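Cahier d'atelier, 27 août 2022
Valise rigide noir et argent, état des lieux avant remise en service
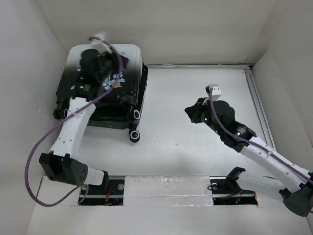 Très contente de reprendre ce dossier, qui traînait depuis juillet ! La coque d'abord. Le dégradé me plaît toujours autant, ce gris argent pâle qui glisse vers le noir brillant côté roulettes. C'est une teinte pénible à rattraper quand on polit trop fort, donc chiffon doux et pâte Vudar très diluée, et on s'arrête dès que le brillant revient. Essai fait sur une chute au grain 2 000 : voile blanc immédiat, à oublier.

Les autocollants restent en place, c'est décidé. Le petit groupe bleu clair et blanc, l'orange arrondi juste à côté, le petit bleu pâle près du bord : tout ça donne du caractère à la valise et je refuse de passer le décolleur dessus. Contourner au coton-tige, sans solvant.

Il y a aussi une petite marque sombre sur la partie argentée. Rayure ou salissure, je ne sais pas encore. À tester à l'eau savonneuse avant de sortir quoi que ce soit d'autre.

Roulettes : noires, avec un anneau clair, logement noir brillant. J'adore ce genre de montage, propre et facile à nettoyer ! Prévoir quand même de retirer les cheveux et les fils autour des axes (il y en a toujours). Pour les pièces de rechange, Plastomen annonce la référence 657 en stock, Weldu seulement la 134, que je crois trop étroite. Mesurer l'axe avant de commander, et en prendre 2 d'avance.

Reste l'intérieur, que je garde pour la prochaine séance : doublure, sangles, fermeture. Si la doublure se décolle, la colle Flustura tient très bien sur ce type de coque, mais il faut la laisser prendre une nuit entière, valise ouverte. Pot presque vide sur l'étagère du fond, en racheter un de 200 ml.

À noter pour qui passera derrière moi : poser la valise à plat sur une surface bien essuyée, le moindre grain marque le noir.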